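4 min read

Week 4 handout: drawing from a grid

OK, so last week we all drew freehand and we all ended up with a pear the size of a football. Mine too! This week we're leaning on the grid, and I want you to let it do the boring work for you. Rule your paper first, lightly, then look for where each thing touches the cloth before you draw any of the thing itself.

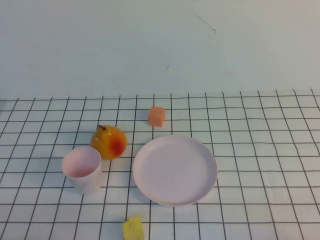 Start with the cube. I know the fruit is more fun, but a cube tells you straight away if your eye level is off, and you can fix it while there's hardly anything on the page. Then the pear – squat body first, stem last. Keep your lines thin, and please don't rub out your first guesses, I like seeing them.

The squares get smaller toward the back, so yours have to as well. If your grid looks like bathroom tile seen straight on, stop and rule it again (sorry). The lines on the cloth wobble a bit where it wrinkles. Draw the wobble or skip it, your choice, just do the same thing all over.

Second drawing: 19 minutes, softer pencil, shadows only where you really see them.
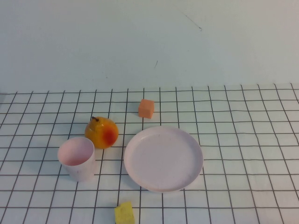
Martim Mota asked whether he could measure with his pencil at arm's length instead of counting squares, and whether that was cheating. Not at all – do both and see if they agree. Bring both sheets in January, names on the back.

Related handouts
Week 3: Freehand warm-ups
Week 5: Ellipses, cups and plates
Choosing a soft pencil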